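Saturday, late afternoon

Started on the odds and ends table, which I have been dodging since March. Wosa is still the name on the shelf labels, Gedumska is what we all call the back room, and none of the bins match either list anymore. So before I touch the shelves I want a decent sort of the small stuff -- what stays, what gets a new home, what goes in the trash.

My rule for the first pass is simple. Anything that rolls goes in a cardboard box, whatever it is. I spent too much of last week crawling under the bench after things! The box I grabbed is pretty beat up around the top, with the flaps torn and bent back, but the bottom is sound and it'll do. A ping-pong ball is the perfect customer for it.

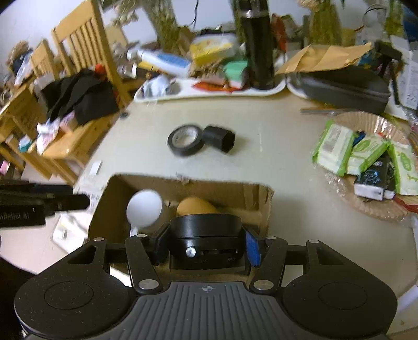 Packages are a different story. I like them in the white plastic tray, where you can see the colors and pull one out without tipping the rest over. The tall black thermos can ride in there too for now, although it would be better off on the shelf by the door with the Flulalex tins (shelf 8, if anyone is looking). Black electrical tape goes back to the tape drawer. I keep saying we own plenty of tape and then I keep buying it, so please check the drawer before adding it to the Wei order. The last one came to 1429 and a good part of that was stuff we already had.

Pipe couplings: plumbing bin, 53. Loose fasteners go in the jar, even the tiny ones, and I'll go through the jar some evening with the radio on. Papers I'm leaving until last -- I always start reading them and lose an hour.

Still to do: new labels for the bins, a better box with whole flaps, and a decision on envelopes. I'd keep the brown ones if they flatten out under something heavy. Bin 598 is free if we want it for that.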